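Why Does Soap Go Mushy?
by Comfort Amegashie

Kids' Page, November

Ever grab the soap and it's all slime on the bottom? Yuck. Half of it slides off on your fingers and down the drain it goes. What a waste of soap!

So what's going on. Soap loves water. Leave a bar sitting in a puddle and it soaks the water up, bit by bit, and the outside goes soft. Soft soap turns to goo. The goo sticks to the sink and then somebody has to scrub it (probably you).

The fix is holes. Lots of holes! Water is heavy enough to drip down through a gap, so a tray with openings lets the drips fall away from the bar. Air gets underneath too. Air carries the leftover water off in teeny tiny bits you can't see. Grown-ups call that evaporation. Big word, just means drying.

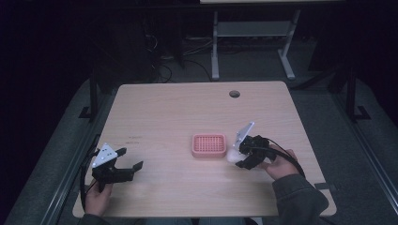

Next thing, the rim. Lots of trays have a raised edge going round. Wet soap is slippery, give it a bump and whoosh, off it shoots. A rim stops it. Same reason a dinner tray has one, or a pool table come to think of it.

Try it at home! You need:

2 small bars of soap, the same kind
1 flat plate
1 tray or rack with holes, and a bowl to go under it
a spoon and some water

Put one bar on the plate, one on the rack. Give each bar 3 spoonfuls of water every morning. Don't tip the plate out, thats cheating. Keep going for 7 days. Then poke both bars. Which one is squishier? Write it down or draw it.

My class in Trusuvville did this and the plate soap went so soft you could push a thumb right in. Rack soap, still pretty hard. One boy tried it with a sponge as well. Sponges like holes too, they get smelly if they stay wet to long.

Wash your hands after. Don't rub your eyes, soap stings! And wipe up the drips on the floor before someone slips.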